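Speaker notes: sorting and folding for the clothing swap
Helpers' evening, Alvarado hall, February 27, 2021

Slide 1. Welcome

Say who I am, where the toilets are, and that we finish on time. Thank Mahsa Kordestani for the tables. Tea is after the talk.

Last August we took in 108 bags. Most of the delay was at the folding tables, so that is what tonight covers.

Slide 2. One heap, one table

- Tip out part of a bag, never the whole bag.
- Big dark pieces come off first.
- Whites and pale colours stay on the table until the dark pile is done.

Pause here. Ask who worked the Curutau swap and let them say how they did it.
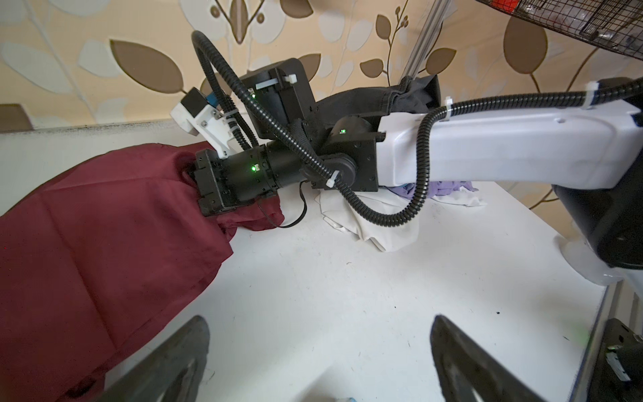
Dark reds need their own pile. We lost a good white blouse last year when someone soaked it with a maroon shirt, and Meriem Slaoui spent an evening trying to get the pink out. If you are unsure whether a colour runs, treat it as if it does.

Slide 3. Finding the shape

Pick the garment up high and let it hang before you try to fold it. Find the shoulders or the waistband. If you can't find either, lay it down, open it out and start from a hem. Allow 30 seconds. If it still makes no sense, put it in the "ask" box and carry on.

(Demonstrate with the blue dress from the Jonon bag. Do it slowly, then at normal speed.)

Slide 4. Slippery cloth

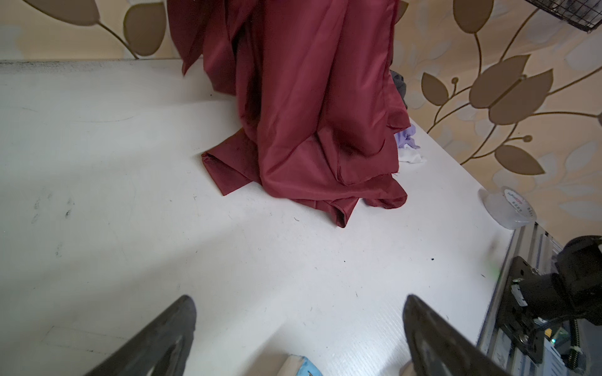 Smooth fabrics take longer than cotton and they slide off a stack. Fold them in thirds, roll them, and stand the rolls in a crate. Look over the edges while the piece is still open. On the burgundy one there are short loose threads at the end of a cut edge, and that sort of thing goes to the mending table before anyone folds it. Mending is Anas Cherkaoui and Jaime Correia, by the stage. Don't pull threads.

Slide 5. Table tops

Wipe down between bags with a damp cloth, then a dry one. Marks that won't shift can stay, but check with a fingertip that nothing comes off on pale clothes. Report any rough edges to Mostafa Ouazzani, as they catch on knitwear.

Slide 6. Numbers and shifts

- 58 crates, labelled by size.
- 5 people to a shift.
- Swap jobs at the break if your back hurts.

Questions. Someone will ask about shoes. Shoes are next door and have their own sheet.

Pass round the rota before people get up for tea.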